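关于我们

首页 / 服务 / 价目 / 退稿说明 / 关于我们 / 联系

多数公司的“关于我们”我们都读过，很多还是我们自己译的。里面的公司一律成立于对某件事的热爱，一律以客户为中心，团队一律年轻而资深。这种稿子按字数收费，译起来很快，我们没有理由抱怨。只是轮到自己写的时候，谁也不愿意动笔，这一页因此空了很久，最后由池田纯平起草，其他人改，改到现在还有两处没谈拢。

Gutent 是一家做译稿审校的小公司，办公室在 Birstead 老邮局的二楼。我们主要接日文、英文和中文之间的说明书、合同附件、展览文字和食品标签。翻译也做，但占得不多，大部分时间是在看别人译好的东西，然后告诉付钱的人，哪里能用，哪里不能用。

我们怎么开始的

公司最早只有两个人，马库斯·范杜森和黑田日和。两人当时都在 Kinoshita 做项目协调，那是一家规模不小的本地化公司，如今已经并进别处了。按照流行的写法，这里应该有一个故事：某天深夜，两人发现了行业的痛点，于是辞职。实际情况是部门合并，两个岗位变成一个，他们都不太想要那一个。

离开的时候，他们手上有一份旧稿，是一台商用洗碗设备的操作手册，经过翻译、一审、二审、排版和终审，五个环节都有人签字。手册里“排空”和“注满”在第四章对调了。马库斯至今留着这份复印件，纸已经发黄。他对新客户提起它的次数比我们希望的要多，但它确实解释了我们为什么不相信签字栏。

第一年的收入不值得写。第二年接到一批展览文字，才租下现在的办公室。楼下原先的邮政柜台改成了自行车修理铺，下午三点以后会有打气泵的声音，打电话来的客户偶尔会问我们是不是在施工。

我们怎么看“质量”

这个词在本行业里用得很随便。常见的说法有“百分之百准确”“母语级品质”“三重把关”。我们问过不少同行，百分之百是拿什么量出来的，得到的回答通常是一份证书。证书我们也有，挂在复印机旁边。它证明我们有一套流程，并且照着流程填了表。至于表填完以后译文好不好，证书上没有写，审核员也没有问。审核员不懂日文。

“母语级”也值得怀疑。母语是中文的人写出来的中文，大家每天都在看，水平如何，各人心里有数。田村千惠的母语是日语，她认为自己写的日文商务信函需要别人看一遍，我们照办，她写的信也因此比较可靠。招人的时候我们不看母语那一栏，看试稿。

至于“三重把关”，我们的经验是，三个人看同一份稿子，每个人都会指望另外两个。所以我们通常只安排一个审校，名字写在交付单上，电话也写在上面。稿子出了问题，客户可以直接打给这个人。有人说这样风险太集中，这个意见我们听过，也讨论过。福田春奈就不赞成现在的做法，她主张合同类的稿件一律两个人看，并且第二个人不许看第一个人的修改。目前的折中是金额条款照她的办法，其余照旧。她仍然不满意，这是没谈拢的第一处。

关于术语库

我们使用一套自己整理的术语库，内部叫 Okovitz。名字来自最早的一个文件夹，改过几次都没有改成。库里收词的标准比较吝啬：一个词必须在真实的稿件里出过争议，并且争议有结果，才能进去。供应商送来的现成词表我们收过几份，随手翻开，同一个“阀”字有四种译法，四种都标着“已确认”。确认的人是谁，什么时候确认的，没有记录。

Okovitz 里每个词条都附有出处和反对意见。反对意见那一栏，有时候比词条本身长得多。例如“适量”一词，在调味品标签上该怎么处理，池田和田村各写了半页，到现在没有删。新来的同事觉得这栏浪费时间，通常过一阵子就开始自己往里写了，也有一位写到一半辞职的。

我们不认为术语库能解决大部分问题。术语统一而句子读不通的稿子，我们每星期都会收到。

关于机器翻译

客户问得最多，所以写在这里。我们用，也会在报价单上写明用了没有。市场上关于它的说法分两派，一派说译者很快就要消失，另一派说机器永远不懂人心。两派的宣传材料我们都审校过，毛病差不多，都是结论写得太早。

我们自己的看法比较乏味：有些稿子用了省时间，有些稿子用了更费时间，事先不容易判断。零件清单多半没问题。展览前言不行，改的时间够重译一遍。合同看起来最通顺，也最让人不放心，漏掉一个否定词，句子照样流畅。去年有客户要求我们按“译后编辑”的价格审一份租赁合同，理由是初稿已经很好了。我们回信问，既然已经很好，为什么还要审。对方后来按正常价格付了。

我们做过的和没做过的

目前有长期往来的客户 52 家。这个数字包括下单很勤的，也包括一年只来一份年报的。我们不放客户标志墙。放过一阵子，后来发现有些公司把标志给我们用，条件是折扣，这样的墙看起来和广告位没有区别，就撤了。

也没有“客户感言”一栏。这类感言我们翻译过很多，原文往往由供应商代拟，客户只负责点头。有一回同一句“沟通顺畅，超出预期”出现在三家公司的网页上，署名各不相同。如果您想知道我们的情况，可以来信，我们会给您两家老客户的联系方式，其中一家对我们意见比较多，说话也比较直。

医学和专利方面的稿件不接。接过，做得不够好，承认这一点比较省事。有急稿来问，我们会推荐别家，不收介绍费。诗歌也不接，黑田自己翻译诗，她说公司里有一个人做这种事已经足够。

人员

全职 7 人，另有按稿件合作的译者和审校 19 人，分散在几个时区。下面是平时会跟您通信的几位。

马库斯·范杜森，负责报价和合同。对“尽快”二字过敏，请给他一个具体的日期。

黑田日和，负责日文稿件，也管试稿。她批改的试稿会寄还给应聘者，无论录用与否，有人因此跟她通信到现在。

池田纯平，负责说明书和标签。会要求看实物，看不到实物就要求看照片，照片不清楚会再要一次，请多包涵。

田村千惠，负责展览文字。她不接受在开幕前一天晚上才定稿的项目，接受过，后来就写进了条款。

福田春奈，负责合同稿件和质量记录。下面讲的退稿就是由她登记的。

关于退稿

我们公布退稿数字。上一个年度客户退回重做的稿件是 11 份，每份的原因都写在“退稿说明”页上，隐去了客户名称。有同行好意提醒，这样做等于替竞争对手写广告。也许是。我们倒是很想看看对手的数字，问过几家，有一家回答说是零。一家常年接稿的公司，退稿为零，要么是客户不看，要么是记录的人不写，我们暂时想不出别的解释，欢迎来信指正。

退稿里最常见的原因是语气，其次是漏译。语气这一类很难讲清对错。客户觉得太硬，审校觉得原文就这么硬，双方都能举出例子。我们的做法是先改，再把理由写给客户看，改动不另外收费。福田认为不收费会让人养成随手退稿的习惯，马库斯认为收费会让人闷着不说，然后换一家。这是没谈拢的第二处，两个人手里都有能支持自己的例子，也都觉得对方的例子不典型。

来访与联络

办公室平日上午九点半开门，星期日不接电话。来访请提前写信，老邮局的正门常年锁着，要从自行车铺旁边的楼梯上来，门铃按下去楼上不一定听得见，多按一次。

初次合作可以先送一小段试审，免费，篇幅以一页为限。我们建议您挑一段自己已经拿得准的文字，里面故意留两处错，不要告诉我们。有些客户觉得这样不太礼貌，我们觉得比看证书有用。如果两处都没有找出来，请务必告诉我们，也请考虑另找别家。

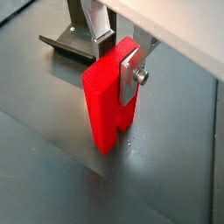 试审的稿件通常三个工作日内寄回，九月会慢一些，那时候年度手册都挤在一起。寄回的文件里有两个版本，一个带修改痕迹，一个干净的。请先看带痕迹的那份，有不同意的地方直接写在旁边，哪怕只写一个问号，审校会打电话给您。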